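About Orbridge

Orbridge began with one shared server, a shop website that kept falling over, and two friends who were tired of finding out about it from their customers. Chak-lun Chu wrote the first little checking script over a long August, and Iddrisu Aryee kept adding to it – first text alerts, then a page where anyone could look up whether a site was down for everybody or just for them.

These days we're a team of 12, most of us in Clorkside, and we look after hosting and domain names for small businesses, clubs and the odd very ambitious hobby blog. We still answer our own phones, and we're happy to stay on the line while you hunt for that password! 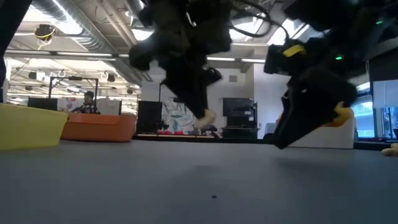
Lok-yiu Yu runs our support desk, and if you've ever moved a website to us you've probably had one of her wonderfully patient emails. Wim Dijkstra looks after the servers and does most of his upgrades at 6 in the morning, when hardly any of you are awake to notice. Our control panel is called Guerra, and we built it ourselves after years of grumbling about other people's.

We now look after about 50 local club sites free of charge, and we'd love to hear from more. Drop us a line any time – Yi-chun Lai reads everything that comes in through the contact form.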